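Wanted: people with two working hands and low expectations of glamour

Roltdale Manipulation Lab - call for participants, gripper comparison study

We are looking for up to 20 people to help us work out which of two hand-held grippers is less annoying. That is not the wording on the ethics form, but it's close.

Roltdale builds and tests the ends of robots. Other labs get the legs and the press coverage. We get the part that has to pick up a sock. This October we are comparing two hand-held grippers, known internally as the Prudix and the Gelteo, and we need people who have never used either one to carry them around, squeeze things with them and tell us where it hurts.

What you would be doing

You hold a gripper in your hand and use it to do ordinary household jobs that you could do faster with your fingers. Folding a towel. Moving a bowl from one shelf to another. Getting a shirt out of a basket without bringing its friends along. The gripper records what it sees and how it moves, and that recording is later used to teach a robot arm to do the same job, at which point the arm will do it worse than you did and we will all have a long meeting.

Each session runs 2 hours, with a break in the middle. You do half with one gripper and half with the other. The order is decided by the computer, so please don't lobby us for your favourite. Between the halves you fill out a form that asks the same thing nine different ways. We didn't write the form and we can't change it.

Each person does two sessions, on different days. The second one matters more than the first to us, as it tells us whether you've gotten used to a bad design or merely resented it in private. If you know already that you can only make one, please leave the spot for somebody else.

What we are comparing

The Prudix is the lighter of the two and has a trigger that most people like straight away. Its camera has a narrower view, so you have to point it at what you're doing, like a flashlight. The Gelteo is heavier, sees much more, and has a trigger that was designed by someone with larger hands than anybody who has applied to us so far.

We want to know:

- how long it takes you to stop thinking about the tool and start thinking about the towel
- how often you drop things, and which things
- whether your wrist, forearm or shoulder complains, and when
- how much of what you recorded is any use to the arm afterward

The last one is our problem. You won't be marked on it. A clumsy session done at your natural pace is worth more to us than a careful one done by somebody trying to impress a plastic claw.

There's a second, smaller comparison going on at the same time, between two versions of the control software. One is ours. The other is called Hegazy and came with the arm, along with a manual that assumes you have already read the manual. You won't have to touch either of them. If you hear a member of staff addressing a laptop in a low voice, that's the controller study.

Who we are looking for

You need to be 18 or older, able to stand and move about for most of 2 hours with breaks, and comfortable holding a tool at chest height for a few minutes at a time. You can be left-handed. In fact we'd like more left-handed people, having run an entire pilot without one and then acted surprised by the results.

You do not need to know anything about robots. If you work with them for a living, or have used a hand-held gripper in somebody else's study, please sit this one out. You'd be too good at it, or you'd have opinions about the trigger, and we have enough of those in the building.

Please don't apply if you have a current hand, wrist or shoulder injury, or if you've had surgery on any of them in the past year. Get better first. There will be another study. There is always another study.

Glasses are fine. Long sleeves are a nuisance, so wear something you can roll up. Bracelets and large watches will need to come off.

What you get

We pay $130 for each completed session, so $260 for both. Payment is by bank transfer after each session. If you have to stop early for any reason you'll still be paid for the session you're in, and you don't have to tell us the reason.

There is also tea, coffee and a tin of biscuits. The tin has been described as a recruitment strategy. It isn't one, but we do keep it full.

Travel isn't covered, and we're sorry about that. We asked.

Where it happens

Everything takes place in our workshop, a big shared room with other people working in it. It is not a quiet place. You should expect conversation, footsteps, chairs being rolled about and the odd motor noise. If you find it hard to concentrate with others nearby, mention it when you apply and we'll book you into the first slot of the morning, at 8:30, when the place is at its calmest and so are we.

The room from the gripper's own point of view: 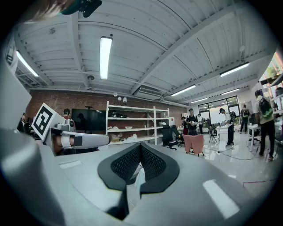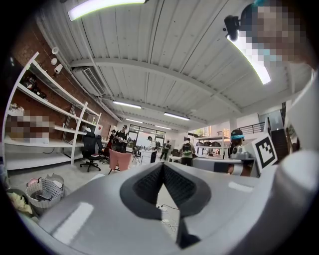 Recordings and privacy

The grippers have cameras and the cameras are on whenever you're recording. They pick up your hands, the thing you're handling and a good deal of whatever is behind it. Faces are blurred before any footage is used outside the lab. If you spot something in your own recordings that you want taken out, tell us before you leave and we'll delete that part while you watch.

We don't record sound. This was a decision made after the pilot, when we listened to what people say to towels.

You can withdraw at any point up to the end of your second session. After that the recordings are mixed in with everyone else's and we can't pull yours back out in any sensible way, so have a think about it before you sign.

How a session goes

You arrive, sign the consent form and get shown both grippers. There's a short practice on something forgiving, usually a sponge. Then you start on the first set of jobs. A staff member stands close by to reset things, pick up what gets dropped and answer questions. They've been asked not to give tips, and some of them find this very hard. If one of them is visibly biting their lip, you're probably holding it upside down.

After the break you swap grippers and do the jobs again. Then comes the form, then a short chat about what you noticed. The chat is where we learn the most. In the pilot one person told us the Gelteo felt like shaking hands with a kettle, and that comment has had more effect on the next version than all of our graphs.

How to apply

Use the sign-up form at the bottom of this page. We'll ask for:

- your name and an email address you check
- which hand you favour
- rough hand size (there's a printable sheet to lay your palm on, or you can just tell us your glove size)
- mornings, afternoons or either
- anything we should know about access, seating or breaks

We can lower the work surface, and stools are available for most of the jobs. Tell us what you need and we'll sort it out ahead of time, so you aren't standing there while we hunt for the right wrench.

We choose people to get a decent spread of hand sizes, so being turned down says nothing about you as a person. It might say something about your palm. Everyone gets a reply either way.

Spots are offered as they come up through October, and we close the form when they're filled. If you've applied and your plans change, just let us know. We'd much sooner have a cancellation than an empty slot and a freshly laundered pile of towels.

Questions can go in the comments box on the form. It's read by a human, most days before lunch.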